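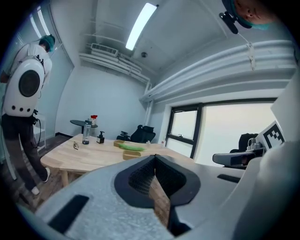
The wooden table in the back room at Gendham, with one of us bent over it.

Progress report to the Cuscombe Fund, 5/21/22
From Sarla Katiyar, Gendham Seed Library

Hi Ambros,

You asked for something shorter than last time, so I'm skipping the history and going straight to the seeds!

We now have 1116 packets on the shelves, up from next to nothing in January, and the bean section is frankly getting out of hand. Beans are easy to save and people love them, so everyone brings beans (Fiifi Issahaku alone dropped off 12 kinds, all labeled beautifully, all in old spice jars). What we're short on is carrots, onions and anything else that takes two years to set seed. I've started asking the more patient growers if they'd give up a corner of a bed for us, and a couple have said yes.

The germination tests took longer than I promised you. We did the lettuce first and it came up thick and fast, then the peppers sat there for weeks and I was ready to throw out the whole batch. Aleksandra Żak moved the trays on top of the fridge and they sprouted, so the peppers stay. The parsnips did not make it. I've pulled them all, and I'd like to buy fresh parsnip seed every year from now on and stop pretending we can store it.

Money: we've spent $2623 so far. Most of it went on the airtight boxes, the drawer units and the label printer, and the rest on envelopes and potting mix. The printer was more than I'd budgeted, but I got the drawers secondhand from a drugstore that was closing in Jerkari, so we're still inside the total. Nghĩa Đỗ has the receipts in a folder and can scan them whenever you want them.

The lending side is going well, with one hitch. People borrow happily and then feel guilty if their crop fails, and a few stopped coming in over it. So I rewrote the card. It used to say "please return seed at the end of the season" and now it says "bring some back if you can, and come say hi either way." I've seen several of those faces again, and one of them brought me a squash.

We also had a swap with the growers from Ait Ali. They came with okra, two melons I'd never heard of and very strong opinions about watering. I'd love to do it again in the fall, and if there's any travel money left in the fund I'd ask you to think of them, as it's a long drive with a car full of jars.

Still to do: finish the catalog (the tomatoes are a mess, there are at least three things called "Grandma's Red"), find a cooler spot for the onion seed, and get the saving workshops on the calendar before people pull up their lettuces.

Come by when you're next over this way. I'll send you home with beans.

Sarla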